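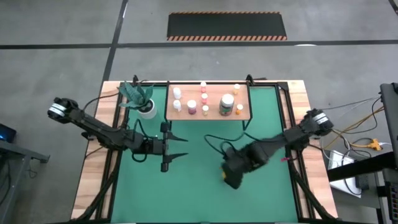

According to Mwende Nyaga, a planner for two arms is one planner plus an argument about who goes first, and Pirside settles the argument by making both arms wait. The remark is often repeated by users of the software, usually while waiting.

Pirside is a motion-planning and scheduling package for pairs of robot arms that share a table. It grew out of Mfinanga, an older single-arm planner, whose authors had stated in the manual that a second arm would be "a small change". The change took up most of the code.

Operation

The package treats the space above the table as a set of small blocks. Before an arm moves, it must book every block its links and gripper will pass through, and it gives each one back once clear. Small bottles and lidded jars, the usual test goods, are stored as upright cylinders with a margin added. Cables are not modelled at all. The manual deals with them in one sentence, which advises the reader to keep an eye on them.

If both arms ask for the same block, the one with less travel left wins. Early versions had no rule for a tie, and the arms would stop a short way apart and stay there until someone came back from lunch. Version 212 brought in a coin toss, listed in the release notes as "adaptive arbitration".

Each wrist camera reports object positions in its own arm's coordinates. A separate tool, Galliria, brings the two sets into line and marks as doubtful any object on which they disagree. Doubtful objects are left alone, so a badly calibrated pair of arms can be extremely safe.

Testing

The standard test, known as Ultusitz, consists of 1,000 simulated handovers, of which 400 start with the grippers already too close together. The full log runs to 3,126 lines if all goes well. It is longer otherwise, and the useful line is generally near the top.

See also: deadlock; hand-eye calibration; collision checking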